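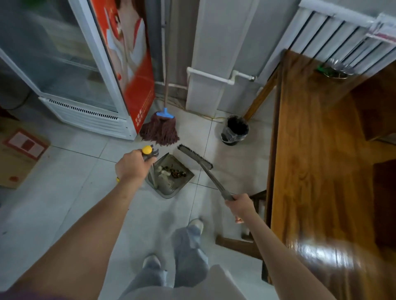 Dustpan duty, mop waiting its turn by the radiator.

Tue 18 July

Swept the floor again, grumbled about sweeping the floor again, and then sat down with a cup of tea and the robot folder. Yes, there's a folder now. It started as two print-outs tucked behind the till and it's got properly out of hand, with quotes and leaflets and my own scribbles on the backs of delivery notes (some of which I can't read, so goodness knows what I decided in May).

So, where are we. The Wudum is still top of my list at £753 for the machine and its dock. It sweeps and does a bit of a damp wipe, and it comes with a spare set of brushes, which I like because brushes are where they get you. The Endier is £847 and has a bigger dust bin and a better battery, and the man on the phone was so nice about it that I very nearly said yes just to be polite. Then I remembered I'd have to tell my husband I'd spent another ninety-odd quid because somebody had a pleasant voice.

What I keep coming back to is the crumbs. It's mostly dry bits we get on the floor, crumbs and scraps of paper, those brown flaky things that come in on people's shoes. I'm forever chasing them round the table legs. Any of these machines ought to manage that, surely! The tiles are flat, there's no carpet, and there's only one little step, by the back door. I rang Gunn this morning (they'd be the ones supplying it, whichever I choose) and asked whether it would mind the grout lines and the lady said no, it wouldn't notice them. Good. Then she asked how much of the floor was clear and I went a bit quiet.

Because that's the real trouble, isn't it. We live out of boxes. I put the phone down, had a walk round with the broom in my hand and tried to look at it all as if I were four inches tall with wheels on.

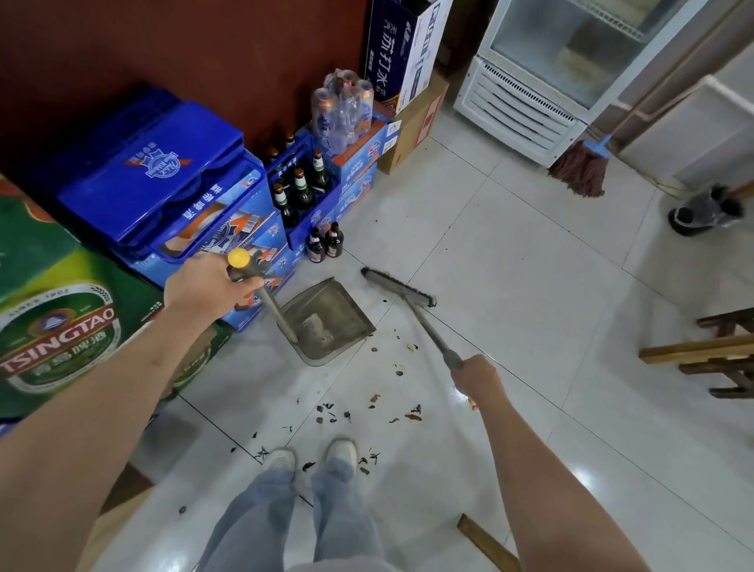

The beer is the worst of it. We've got the Tsingtao standing down one side and the Pabst stacked up next to it, then a crate of bottles, then the soda water against the wall, and it all sits straight on the floor. A robot would just trundle round the outside of that lot and leave everything behind it exactly as it is now. Then there are the odd bottles that get put down in front of the crate, and I can picture very clearly what a keen little machine would do with one of those at six in the morning with no one about. I don't want to come down to beer all over my nice tiles and a dead robot in the middle of it.

So I've added shelving to the budget, which I hadn't planned on at all. A proper metal rack with the bottom shelf high enough for the thing to get underneath. Gunn do one for £90 and I think it would take most of the cases, though I need to measure before I get excited, and I want to know what weight it'll carry because a full crate is no joke. One rack might not do it. If it's two racks then the Wudum ends up costing more than the Endier does by itself, and there's me having felt so thrifty about it.

Then the stools. They'd all have to go up at night, legs in the air, and someone's got to do that, and I have a fair idea who. I timed how long it takes me to sweep the whole room properly, corners and all, and it was 14 minutes. I'd assumed it was far longer! It feels like half my life. If I spend five of those putting stools up and another couple picking up cables and moving the little bin by the radiator, I'm paying an awful lot of money for the bit that's left. But my back hurts every evening, and it's the bending down to the dustpan that does it, long handle or no long handle, so I'm not crossing it off yet.

I did have a daft half hour over the Dalier, which is the big upright one you see in supermarkets. It's lovely. It would get as far as the freezer and have to reverse out again. The leaflet doesn't even give a price, it says to call for one, and I've been around long enough to know what that means, so back in the folder it went.

The mop question is still open as well. The Wudum's damp wipe is fine for dust, I should think, but I can't see it shifting anything that's been trodden in, so the old string mop stays whatever happens. I need to remember that when I'm adding up what I'd save, as I'd got "no more mopping" written down as a benefit with a great big tick next to it. Have rubbed it out. Well, crossed it out, it was biro.

Things to do before I ring Gunn back: measure the wall behind the beer, measure the gap under the stools, find a socket for the dock which isn't already running something cold, and ask if they'd let us have one on trial for a week. They must do trials. I'd happily pay for the week if they knocked it off afterwards.

We've said September for a decision, when it's a bit quieter and the freezer's had its service, so I know what that's cost us. My husband says buy the rack now anyway because it'd be handy either way, and he's right, and I haven't told him so yet.

Need more bin bags. Also new bristles or a new broom, look up prices for both.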